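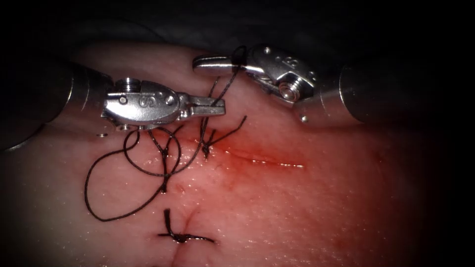
# Brunton home suture practice kit: three months in

I bought the Brunton kit in September, two weeks into my vet tech program, because everyone in my cohort seemed to have one and the skills lab closes at five. It's December now and I've used it most evenings. My opinion of it has gone down, then up a bit, then down again.

The claim on the lid is "everything you need to master closure at home." I'd knock out "everything," "master" and possibly "at home," as my kitchen table is too low for it and I ended up working at the ironing board.

## The pad

It's a three-layer silicone pad, skin over fat over muscle, and the top layer has pre-cut wounds in it. The listing calls them realistic. Three are straight. One is a lazy zigzag. No wound I've seen on a dog has looked like any of them, but fine, you have to start somewhere.

The bigger trouble is the way it tears. There's a mesh under the skin layer that is meant to stop the needle from ripping through, and for the first couple of weeks it does. After that the edges of the straight cuts start to look chewed. By week five mine wouldn't hold a simple interrupted stitch unless I took a bite so wide that my instructor would have sent me out of the room. Brunton's care card says to dust the pad with baby powder and store it flat. I did both. It also says the pad is good for "hundreds of repairs," and I'd love to know who was doing the repairs.

You can cut your own wounds in the blank half, and I'd start there from day one. Use a fresh blade and go slower than you think.

## The instruments

Needle driver, toothed forceps, scissors, scalpel handle. The needle driver is the best thing in the box. The ratchet was stiff at first and now clicks open the way it should, and the jaws still meet along their full length. I compared it with the Ferkeck driver my classmate Khadija Ragab bought on its own, which cost her more than half of what I paid for my whole kit, and with my eyes shut I had trouble telling which was which. She says hers grips a small needle better. I tried it with a 5-0 and couldn't feel a difference, but she has steadier hands than I do.

The forceps are another story. The teeth were out of line from the start, just enough to slip. I bent them back with pliers, which I do not recommend and which worked. The scissors cut suture and nothing else. There's already an orange freckle at the hinge, and I dry them every time.

## The thread

You get 17 packets. Sounds generous. Nine of them are the same black nylon, and the rest are whatever was left in the warehouse as far as I can tell. Two of mine had needles that pulled straight off the strand. There's only one absorbable type, so if you want to practice buried stitches (you will, it's half the practical) you'll be buying more within a month.

## The videos

A card in the lid gets you into a set of 7 lessons. They're presented by a man named Balthasar Haslinger, who has a nice slow voice and ties a very pretty knot. He ties it from the viewer's left with his own hand covering the needle. I watched the instrument tie lesson four times and then learned it from a library book in ten minutes. The lesson on subcuticular closure is good, I'll give him that. Pause it a lot.

There is also a "progress tracker," which is a PDF with boxes.

## What I'd buy instead

If I were starting over I'd get a decent driver and forceps separately, then a plain Semis pad. Semis is ugly, a flat beige slab with no wounds cut in it, and the one in our skills lab has been stabbed by two years of students and still holds a stitch at the corners. The thread you can often get cheap as expired stock. Pigs' feet from the butcher are better than any silicone for the feel of skin, if your household will put up with it. Mine put up with it twice.

The Bultberg kit is the other one people ask about. I've only handled it for an evening. Nicer case, same pad, and I mean the same, down to the zigzag.

## Would I tell you to get it?

At full price, no. On sale, and knowing the pad is a consumable, maybe, mostly for the driver. It did get me through my first practical — I passed, with a note about uneven spacing that I can't blame on silicone.

Replacement pads are sold separately. I haven't ordered one.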